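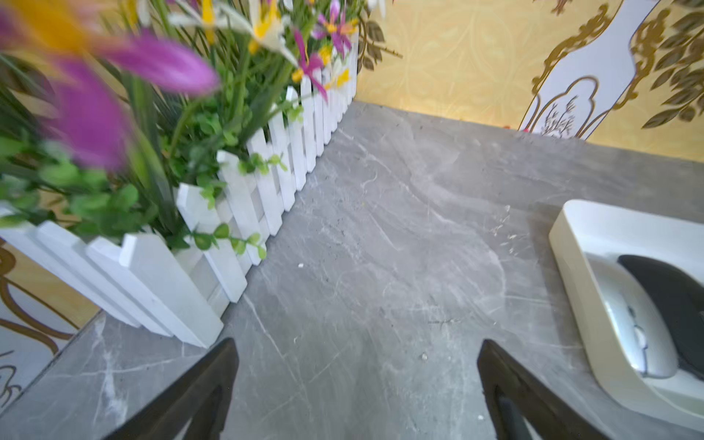
*Wrist view, fingers open, flower planter on the left.*

August, 15:20, Lurnham club bench

Sobia Hashmi set the task for the juniors this time: mice and a tray, and the arm has to cope with whichever one it's given. I like it a lot more than the blocks! Rounded shells are horrid to grip, so we'll learn something.

Frans Michiels wants the fingers closing slower — I've put the speed down to 19 and left the old 52 in the notes in case we hate it. 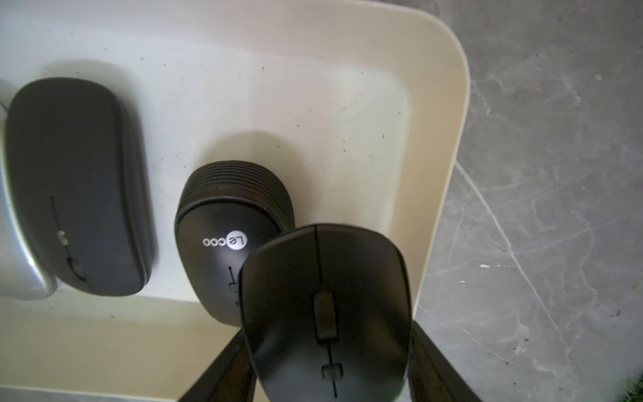 *Fingers on the big black one, overlapping the Lecoo.*

Overlaps like that are my main worry (do we nudge the neighbour first, or just go straight up?). Ask Sobia before the next session. Also need to save both settings under Dusel.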